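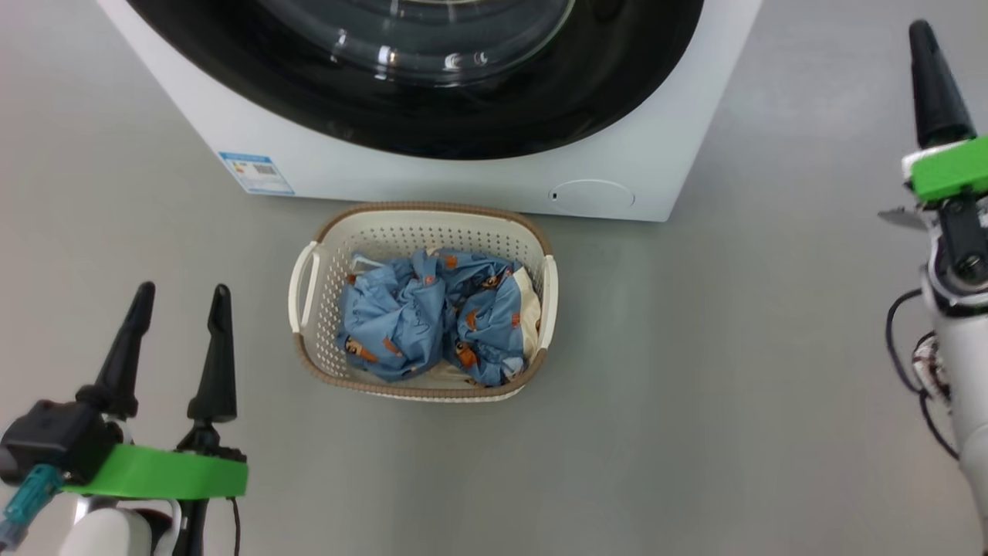

5.3 Failure during transfer from basket to drum

The most serious fault in the study occurred in the laundry task, at the point where the robot lifts a garment from the basket and carries it to the washing machine. We report it at length because the usual success measures hid it for most of February, and because the same fault could easily be present in other two-armed systems that work close to the floor.

The task was set up as described in Section 4. The machine stands directly on the floor, and the basket is placed in front of it within reach of both arms. The robot opens the door, takes hold of the garment with one or both grippers, raises it over the rim of the basket and pushes it into the drum. A trial was marked as a success if the whole garment was inside the drum and the door could be closed. No account was taken of what the arms touched on the way.

The fault was first noticed on 24th March, when the right arm stopped halfway through a lift and did not respond to the release command. The garment was still held between the fingers, and a fold of it had been drawn in between the wrist joint and the cable that runs along the outside of the arm. The joint continued to turn for a short time after the fold had caught. It pulled the cable tight and worked the connector at the wrist partly out of its socket. The gripper lost its signal but kept its last commanded force, so the fingers stayed closed. Grethe Hauksdóttir, who was supervising the trial, pressed the stop button and cut the garment free.

No one was hurt. The cable had to be replaced and the joint was out of use while it was checked for damage to the gearing. All laundry trials were suspended until the cause was understood.

5.3.1 How the fault developed

Joint current had been logged throughout, and the logs were searched for earlier cases. Boyang Guo went through the 380 transfer trials completed before the stoppage and compared the wrist current in each with the video from the head camera. In 40 of them the current rose well above its normal level while the gripper was passing over the rim of the basket. Every one of the 40 had been marked as a success. In these trials the cloth had caught briefly and then slipped free, and the garment had reached the drum as intended.

The video shows why operators missed it. The head camera looks down on the basket and the lower part of the machine, and the side of the wrist where the cable is fixed is usually turned away from it. A thick or bunched garment also hides the fingers once the grip has closed. From the operator's position the arm seemed to hesitate slightly, and hesitation was common enough in this task for other reasons, such as a slow update from the grasp planner.

Three conditions were present in all the cases where the current rose. The garment was lined or made of more than one layer, so that the gripper closed on the outer fabric and left the inner layer hanging. The grasp was made from the side of a heap and not from the top. The wrist was then turned by more than a quarter of a turn to line the garment up with the door. The turn wound the hanging layer towards the cable.

Unlined garments such as T-shirts and pillowcases gave no trouble. They made up most of the set used when the task was first tested, and we believe this is the main reason the fault did not show itself sooner.

5.3.2 Why the stop did not work as expected

The controller has a limit on joint current that should halt the arm when something is in its way. The limit had been raised at the start of the project. At the original setting the arm halted whenever a gripper pressed against the rubber around the door, and trials could not be completed. Ovidiu Văduva raised the limit for the whole arm, as the software did not at that time allow a separate value for each joint. The change was entered in the project notes but was not passed on to those who later ran the laundry trials.

A second weakness was in the gripper itself. When the connector came loose, the gripper board received no further commands and held its position. This is sensible when the robot is carrying a cup or a plate, which should not be dropped if the signal fails. With cloth caught in the arm it is the wrong response, and it meant that the operator could not release the garment from the console. The stop button removed power from the joints but not from the gripper board, which had its own supply. We had assumed that one button covered both, and had not tested this.

5.3.3 Changes made

Four changes were made before trials were resumed.

The cable on each arm was moved closer to the arm segment and covered with a smooth fabric sleeve from the elbow to the wrist. Vilhjálmur Kvaran made the sleeves from a stock material used for covering hoses. They have to be taken off to reach the connectors, which adds some time to routine checks.

The current limit is now set separately for each joint. The wrist has been returned to its original value, and the higher value is kept only for the shoulder and elbow during the final push into the drum.

The gripper board now opens the fingers slowly if it receives no command for a set period and the current task is marked as soft goods. For all other tasks it holds as before. The stop button now cuts both supplies.

Finally, the planner no longer turns the wrist while the garment is below the level of the basket rim. The garment is lifted straight up first and turned afterwards. This makes the transfer slower, and very long items such as towels can still trail on the floor or over the side of the basket. We have not solved that problem and have left such items out of the results in Section 6.

The scoring was changed as well. A transfer in which the wrist current passes the lower warning level is now recorded as a contact event, whether or not the garment reaches the drum. The earlier trials were scored again on this basis, and both sets of scores are given in the appendix.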